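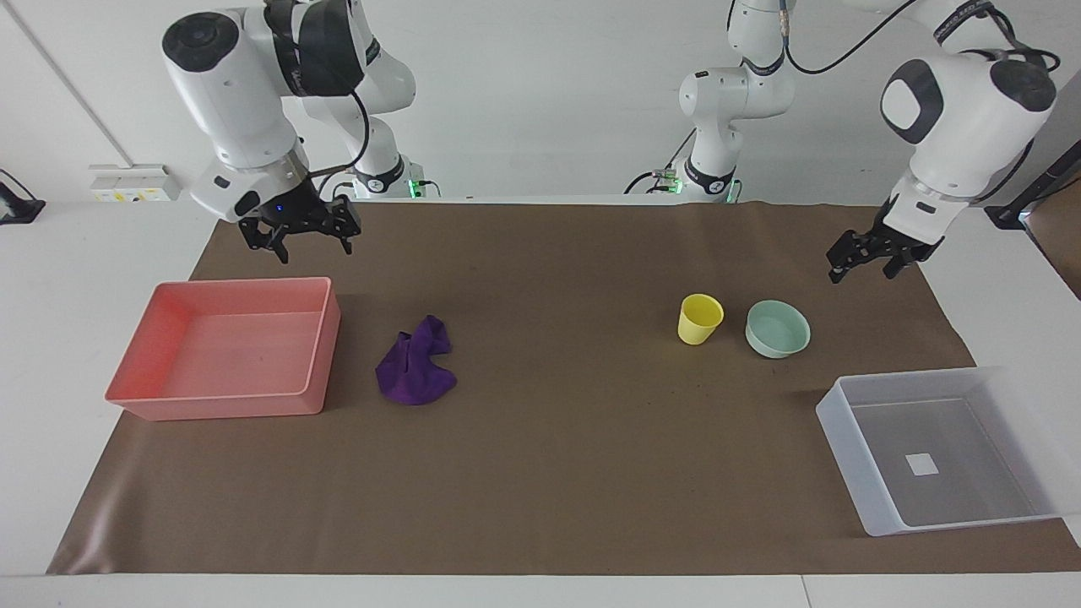

How many demonstrations before I move the objects?
Posted by Kieran Ó Conaill, 2026-10-04

I am collecting examples with two arms for a "put the cloth in the tray" task. I have 285 episodes, all with the same start layout. Must I change the positions of the cup and bowl also, even if the arms never touch them?

Malachy Ó Súilleabháin
Yes, move them also. In my first set I kept them fixed for 476 episodes, and the policy learned to look at the cup to find the cloth. Now I change the layout every 100 episodes at most, and I drop the cloth from the hand so it folds differently each time. Please keep your 285, but mix them with new ones before training.

Seixas
More data is always better. I have 494 and it works ok.

Huswood
Same problem here, following.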